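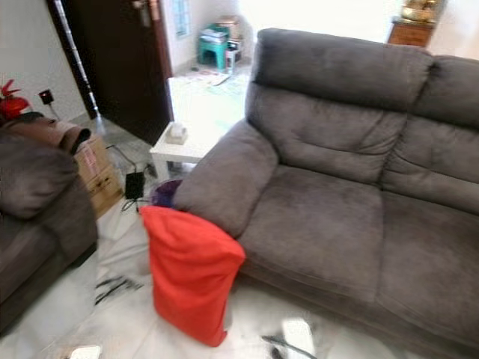 What wears out first in an upholstered seat?
The foam, well before the cover in most homes.

Vimala Devadiga has tested seating materials at Wesaline for 23 years. Her bench work concerns compression set, the height a cushion fails to recover after a load is removed. "People look at the fabric," she said. "I look at density and how the core was cut."

Her current series covers 1363 foam samples, each held under load and measured again after a rest period. Samples of low density lost up to three times the height of the dense ones. Firmness was a poor guide. "A firm foam can be light and full of filler. It feels fine in the shop in July and it is flat a year later." 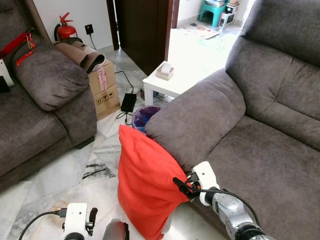
Gray sofa with padded armrest and a red-orange pillow.

Sotiris Kourkoulas, who repairs seating in Claltley, agrees on density but puts more weight on the support below. He replaces webbing before he quotes for foam. "If the deck has dropped, new foam follows it down."

Both advise turning loose cushions every three weeks. On covers, Devadiga was brief: pile fabrics flatten where people sit, and brushing lifts the fibers only while the backing is sound.

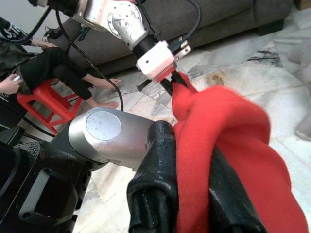
Red fleece, gathered into a fold.

Kourkoulas keeps offcuts from each job, labeled by supplier, and checks them against the next delivery. Two batches from Dobre went back last year.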